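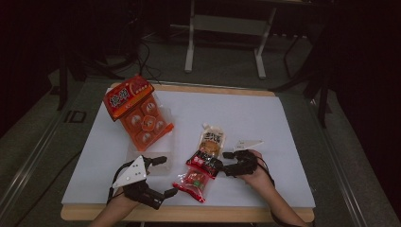 Giser Learning and Development — Facilitator Support, Tirkville Office

Section 4. Setting up a peer feedback round in Pastik

Use this section once your team has been added to Pastik and every member has signed in at least one time. If you still need to add people, go back to Section 3. A feedback round collects short written comments from each member of a team about the people they work with most often. The facilitator reads the comments first, then goes over them with each person in a one-on-one meeting.

You will need facilitator access. Team leads who have only viewer access can see the schedule but can't open or close a round.

4.1 Create the round

1. Sign in to Pastik and choose Teams from the left menu.
2. Select your team. Check that the member list is up to date. People who have moved to another team stay on the list until someone removes them.
3. Choose New Round.
4. Type a name for the round. Use the team name and the month, such as "Amato June." Don't use a person's name. The round name shows up in the subject line of every email the system sends.
5. Choose a question set. The Standard set has four questions and works for most teams. The Short set is meant for teams that have just formed and haven't finished a piece of work together yet.
6. Set the opening and closing times. The system uses Tirkville time for all teams. A round that closes at 5:00 p.m. closes at that time for everybody, including people who work from other offices.
7. Choose Save as Draft.

Note: A draft is visible only to you and any co-facilitator. Members get no notice until you open the round.

4.2 Assign reviewers

1. Open the draft and choose Reviewers.
2. Choose Suggest Pairs. Pastik proposes reviewers for each member from the project list.
3. Go through the suggestions yourself. The project list doesn't show who has been on leave or who joined partway through.
4. Make sure each person has at least 2 reviewers. The Open button stays gray until they do.
5. If a member has asked not to be paired with a certain coworker, choose Exclude next to that name. The exclusion carries over to later rounds until you take it off.
6. Choose Save.

Caution: Changing reviewers after a round has opened deletes any comments the removed reviewer has already written. They can't be brought back. Export the round first (see 4.5) if you have to make a change.

4.3 Talk to the team before you open

Hold a short meeting, 20 minutes or so, before you open the round. Cover the following:

— what the questions are
— who will read the comments, and when
— whether comments will be shared with names or without
— when the one-on-one meetings will take place

Decide on names or no names with the team and record the choice under Settings, Comment Display. The setting locks when the round opens. On a team of four or fewer, comments without names are easy to trace to the writer, and you should say so in the meeting.

4.4 Open, monitor and close

1. Choose Open Round. Each reviewer gets an email with a link.
2. Check the Progress tab at the halfway point. It shows who has finished, who has started, and who hasn't opened the link.
3. Send one reminder from the Progress tab if you need to. Pastik sends its own reminder the day before closing, so a second one from you is usually too much.
4. To give people more time, choose Extend before the closing time passes. A closed round can be reopened only by an administrator.
5. When the round closes, read all of the comments before you schedule any meetings. Use Hold on any comment you want to talk over with its writer first.

Note: Each answer is limited to 3,695 characters, counting spaces. Text pasted over the limit is cut without a warning. Ask people who draft in another program to check the end of their answer after pasting.

4.5 Export and store

1. Choose Export from the round menu, then choose Facilitator Copy.
2. Save the file to your team's restricted folder. Don't save it to the shared drive or attach it to an email.
3. If a member asks for their own comments, use Member Copy. It leaves out held comments and follows the display setting you chose in 4.3.

4.6 Common problems

"Round cannot be opened." One or more members are short a reviewer. Go back to 4.2, step 4.

Error 137. The closing time is earlier than the opening time. This mostly happens when a.m. and p.m. are switched.

A reviewer's link doesn't work. Links are tied to the email address on the member list. Correct the address, then choose Resend.

For access requests and reopened rounds, contact Kristine Tolentino. For questions about running the team meeting or the one-on-ones, contact Gerardo Enriquez.

Continue to Section 5, Planning the follow-up meeting.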